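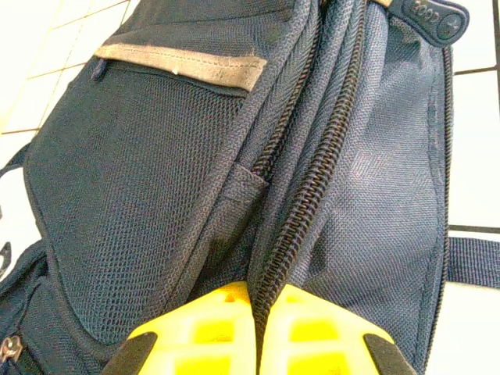
17 March 2026

# Can a beginner sort white blood cells? My Jestalow project

I picked this project because I'd just had a blood test and got a printout with words like "neutrophils" and "monocytes" on it, and I wanted to know who (or what) decides which is which. Most of it is done by machine now, but if the machine flags something odd, a person still makes a blood film and looks at it down a microscope. My question was simple: if somebody like me learns the rules from a chart, how often will I agree with the answer key?

## What a blood film is

You put a small drop of blood near one end of a glass slide, then use the edge of a second slide to push it out into a thin layer. It dries, you stain it, and you look at it. The good bit is near the far end, where the cells sit in a single layer and don't pile up on each other. Too near the drop and it's a crowd. Too near the tip and the cells look squashed and strange.

I didn't use fresh blood (not allowed, quite rightly!). Jestalow has a teaching box of ready-made slides, all coloured with Gremen stain, and the answer key comes with the box.

## What I did

I used the Hamada microscope in the back lab with the oil lens, so everything was at 1,000 times magnification. I took 90 pictures along a zigzag path, up a bit, across a bit, down a bit, so I wouldn't just wander towards the pretty cells. Then I loaded them into Penitell, which lets you click on each cell and give it a label. It keeps the tally for you, and thank goodness for that.
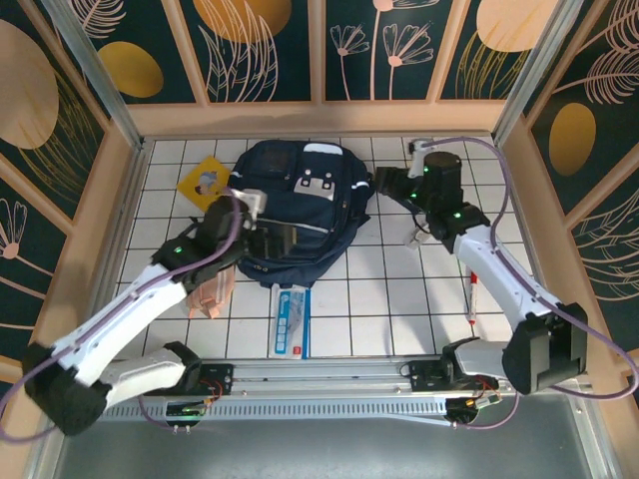
*Navy backpack on the white tiled floor, with a white robotic arm on either side.*

There were five labels, one for each main type:

- **Neutrophil** – nucleus in lumps joined by thin threads
- **Lymphocyte** – round dark nucleus, often not much around it
- **Monocyte** – big, with a folded or kidney-shaped nucleus
- **Eosinophil** – orangey-pink grains
- **Basophil** – very dark grains that hide the nucleus

I labelled 1,045 cells altogether. My plan said 1,000, but I wanted to finish the last picture properly and it was a busy one. I did all the labelling before I opened the answer key, and I didn't let myself go back and change anything afterwards, even the ones I was itching to change.

## Where it went well

Neutrophils were easy once I'd got my eye in. They were also the most common by a long way, so my overall result looks better than I deserve. Eosinophils were a treat, I think I cheered at the first one. I only found a few basophils and I wouldn't want to say anything clever about them.
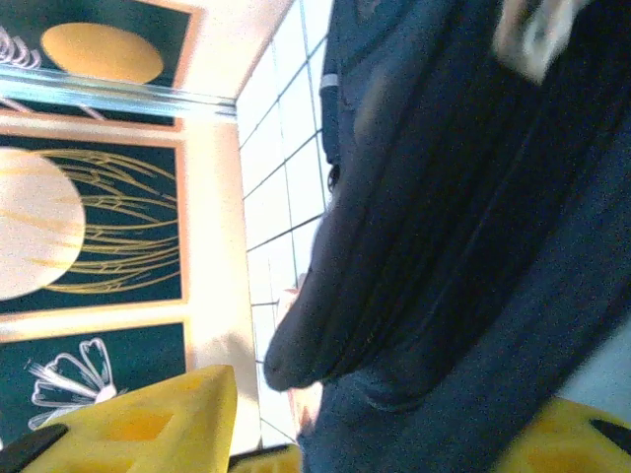

Monocytes against large lymphocytes was my worst pair, and most of my wrong answers are in there. The chart says to look for a fold in the nucleus, but a fold doesn't show up as a neat line. It shows up as a change in darkness. The backpack fabric in the photo does much the same: it's all dark navy, but the deepest creases look almost black and those are what give you the shape. Once I started looking for darker patches inside the purple I spotted far more monocytes, though by then I was well past the halfway point and the early ones had to stay wrong.

The stain didn't help. One of the slides had come out much bluer than the rest, and on that one I called nearly everything big a lymphocyte. I asked in the lab and was told that the acidity of the rinse water can shift the colour, so it's a known nuisance and I'm not the first to fall for it.

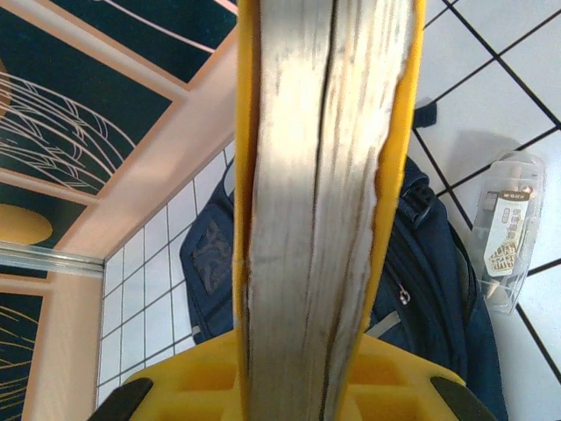 I also got worse when I was tired. Penitell saves the time of every click, and when I sorted my mistakes by time there was a clump of them at the end of each long sitting. I hadn't planned to look at that at all, but I've put the chart in the appendix because I think it's the most interesting thing I found.

## What I'd change

I'd do a practice set first and throw those answers away. I'd split the work into shorter sittings, and I'd mix up the pictures so that one badly coloured slide doesn't arrive all in a row. I'd also like a second person to label the same cells without seeing mine, so we could compare the ones we argue over.

The full table of my labels against the key is on the next page, with the monocyte row first.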